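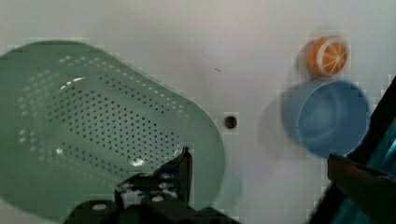 Koltetti Hand-Crank Tomato Mill, Model 2529

4 min read

Search parts, manuals, recipes Go

If you have ever stood at the sink in August slipping skins off blanched tomatoes until your fingertips wrinkled, you will understand why we get so excited over a hopper and a crank. The Koltetti takes tomatoes raw, with their skins and seeds and everything, and sends juice and pulp down one chute and the dry stuff out the end. You cut out the stems, you quarter the big ones, and you turn the handle. Kids love it. Grown adults love it more, if our canning night in the back of the Erkley store is anything to go by!

We've carried tomato mills for a long while and this is the one we use at home. The body is cast aluminum with a baked enamel finish, the hopper is stainless, and the auger is a hard white nylon that doesn't hold on to color the way the older ones did (a wipe with cooking oil before washing gets the orange off). It clamps to any table or counter with a lip up to two inches thick. If your counter has a cabinet frame tight up under it, measure before you buy, please. The clamp needs a clear inch and a half of depth to bite.

What comes in the box

Mill body with clamp, crank handle with wooden grip, hopper, auger and spring, standard screen, splash guard, a plunger for pushing things down, a brush for the screens, and a printed booklet. The booklet is short and the drawings are good. The recipe for apple butter on the last page is far too sweet, in my opinion, and I'd halve the sugar.

Screens

The standard screen is the one you'll use for tomatoes, apples and pears. Three others are sold separately or as a set for $29, and all four use the same retaining ring:

Berry screen. Very fine holes. Catches raspberry and blackberry seeds, which makes it worth the money to anyone with a bramble patch. Go slowly with it. If you crank too hard the seeds pack up at the narrow end and you'll be taking it apart with sticky hands.

Pumpkin screen. Bigger holes, for cooked squash, pumpkin and sweet potato. Cook them until they're really soft.

Salsa screen. Biggest of all. You get a coarse, juicy crush with some texture left in it. I thought this would be the one that lived in the drawer, and it's become the one I reach for on weeknights.

There's also a shorter auger for grapes, so the seeds don't jam. Don't try grapes on the regular auger. You'll hear why right away.
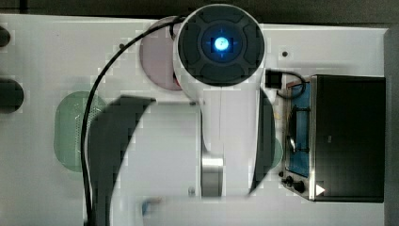 Getting the most out of it

Run the skins through a second time. I can't say this loudly enough. The first pass leaves a lot of good thick pulp behind, and that's the part that makes sauce taste like something. I put the waste bowl right back in the hopper and send it through again, and with paste tomatoes I'll even do it a third time. By then what falls out the end looks like damp confetti.

Paste varieties (Romas, San Marzanos, Amish Paste and so on) give you a sauce that needs much less time on the stove. Slicers work fine too, they just carry more water. If slicers are what your garden gave you, let the quartered tomatoes sit in a colander with a little salt while you set up, then save the liquid for soup or drink it cold with pepper.

Put the screen on hand tight and then back it off a hair. Jinlong Su at our store showed me that one years ago and the mill cranks so much easier for it.

Oil the shaft with food-grade mineral oil where it passes through the seal. A drop is plenty. Dry everything right after washing, the steel spring especially, and leave the mill apart overnight before it goes back in the box. The body is not for the dishwasher. The hopper and screens can go in, though the brush does a better job and takes less time than you'd think.

How much will it do?

More than you can keep up with on the stove, most likely. We put 100 pounds of Romas through a single mill at last year's canning night, with people trading off on the crank, and the slow part was the pots. For a normal household batch of a bushel or less you'll spend longer cutting stems than turning the handle.

A word on electric. Rultero makes a motor that fits the 2529 and we can order it. It's well made, it's loud, and for most people I don't think it's needed. If you have bad shoulders or put up sauce for the whole extended family, then yes, go for it! Yiran Shi runs hers from the garage with the door open and has no regrets. Everybody else, start with the crank. The motor bolts on later with no changes to the body.

Things other than sauce

Applesauce is the obvious one, and oh, it's good. Quarter the apples, cook them soft with the skins and cores still there, and mill them warm. Red-skinned apples turn the whole batch pink. Beyond that we've had success with cooked beans for dip, roasted peppers (berry screen for a smooth paste, standard for a spread), persimmons when they're dead ripe, and cooked quince, which takes some muscle but makes the best membrillo I've had. Mashed potatoes did not work. They came out like glue and I ate them anyway.

Strawberries are a funny case. The seeds are small enough that some slip through even the berry screen, so if you want a truly clear jam you'll still be using cheesecloth. Homemade ketchup, on the other hand, is a dream in this thing. Mill the tomatoes with the onions already cooked in, then simmer it down with vinegar and allspice until a spoon dragged across the pot leaves a track.

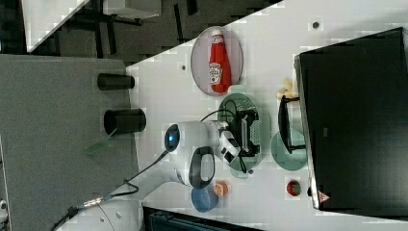 Chunhua Han wrote in to say that she disagrees with us on ketchup and would rather mill it after the simmer, when the spices have had time to break down with everything else. She uses the berry screen for it, says the result is silkier, and adds that the hot pulp softens the splash guard a bit, so she takes the guard off and wears an apron. I tried it her way with a half batch and I have to admit it was very smooth. Let it cool to warm first, for your hands' sake.

Spare parts

We keep screens, springs, seals and plungers on the shelf. The seal is the part that wears, and if you see juice creeping back along the handle shaft, it's time for a new one. Handles and hoppers we order from Koltetti and they usually take two weeks. In August and September, make that a month, so check your mill over in early summer when you still have time to fix it.

Older mills with the green handle use a narrower screen ring and the current screens won't seat. Eamon Scanlon at the parts counter has a small stash of the old rings. Ask for him, and bring your screen along so he can match it.

Canning night is back in September, from 6 p.m. until the tomatoes run out. Bring your own jars.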